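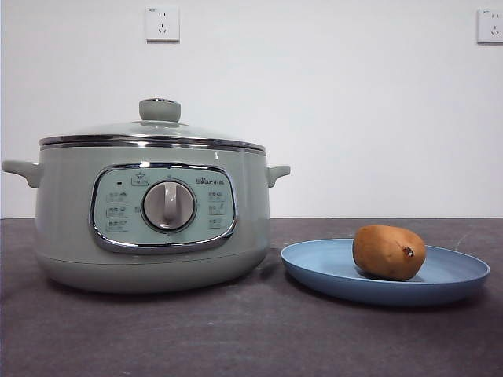 ## Potatoes, and getting through a whole sack of them

Every August I swear I won't buy the big sack, and every August I come home from the farm shop with the big sack. It's so much cheaper! And then I have a winter's worth of spuds and a kitchen with hardly any storage, so over the years I've picked up a fair few habits for keeping them, cooking them and using up the odd one that's left rolling about. I've written them down in no particular order.

### Keeping them

- Get them out of plastic the minute you're home. They sweat in it and then they go off, and one bad potato will take its neighbours with it. Paper sack, hessian bag, old pillowcase, cardboard box with a few holes poked in, all fine.
- Dark, cool and a bit airy is what you're after. Mine live at the bottom of the cupboard under the stairs, on the side that backs on to the outside wall. I tried the garage one year but it froze in January and I lost the lot.
- Don't keep them with the onions. I did this for years because my mum did, and they both went over much quicker.
- Have a rummage once a week. You'll smell a rotten one before you see it (you never forget that smell), but a soft one you can only find with your fingers.
- Leave the mud on until you're ready to use them. Washed ones look lovely and keep badly.
- Green skin means they've had too much light. If it's a little patch I cut it away deeply and carry on. If it's gone green all over, or tastes bitter, out it goes. Little sprouts I just dig out with the tip of the peeler, as long as the potato is still firm.

### One-potato suppers

I cook for myself most evenings now and it took me ages to stop peeling enough for a family. These are the ones I come back to.

**Plain boiled, skin on.** Cold water, good pinch of salt, bring it up slowly. If you start a big potato in boiling water the outside turns to fluff while the middle is still hard. Once a knife slides in, drain it and put it back in the hot pan with a clean tea towel over the top for five minutes. The towel takes the steam and you get a lovely dry potato that drinks up butter.

**Steamed.** Halve it, or quarter it if it's a whopper. I do this in my little electric pot with just enough water underneath, because I resent heating a great big ring for one potato. Check the water halfway through. I've boiled dry more than once and the scrubbing afterwards is no fun at all.

**Grated and fried.** Coarse side of the grater, salt it, wait a few minutes, then squeeze it in a tea towel as hard as you can. You want it properly dry. Medium heat, more oil than feels decent, and leave it alone till the edges are brown. Really, leave it alone!

**Soup.** Chop it small with a leek or half an onion, cover with stock, simmer till it falls apart. Mash it roughly with a fork if you can't be bothered with the blender. I usually can't.

### Looking after a small electric pot

My first one was a cheap Pitero and it lasted 9 years, which I put down to being fussy with it. A few things I'd pass on:

- Let it cool right down before you wash it. Cold water on a hot non-stick surface does it no good.
- Wooden or silicone spoons only. I know we all know this. I still caught myself mashing in mine with a fork last week.
- For starchy rings (potatoes are terrible for these), cover the bottom with water, add a spoonful of bicarb, warm it gently for ten minutes and wipe round with a soft cloth.
- Limescale comes off with a splash of white vinegar in warm water. Half an hour, then rinse it twice or your next soup will taste of chip shop.
- Unless the instructions say the base can go in water, keep it out of the sink. A damp cloth is plenty.
- Glass lids collect a line of grease under the metal rim. An old toothbrush gets in there.
- If the knob on the lid works loose, look for a screw on the inside and nip it up by hand. Don't go mad with it, it's still glass.
- Pull it well out from under your wall cupboards before you switch it on. All that steam going up into the chipboard made the bottom of mine swell, and the door has never shut properly since.

### Bits and bobs

A potato cooked yesterday and left in the fridge makes far better fried potatoes than a fresh one. I often boil an extra one on purpose.

Peelings, if you do peel: toss them in oil and salt and bake them hot on a tray for fifteen minutes or so. Watch them at the end. Only with clean, non-green skins, mind.

Over-salted your stew? People say to drop in a raw potato. I've tried it and all I got was a salty potato. More water, or a tin of unsalted tomatoes, does more for it.

The cooled water from boiling (unsalted) goes on my houseplants. No idea if they care. The unsalted water is also good in bread dough, swapped in for plain, and the loaf stays soft a day longer.

For mash I've gone over to a ricer, a second-hand Nistance with a wobbly handle, and I wouldn't go back. Warm the milk first. Cold milk makes gluey, lukewarm mash, and then you're stood there at seven in the evening trying to reheat it without it catching.

And if you've got a couple of potatoes that have sprouted past saving and you have a bucket and some compost, stick them in by the back door in spring. I had enough for three suppers from mine, and a lot of slugs.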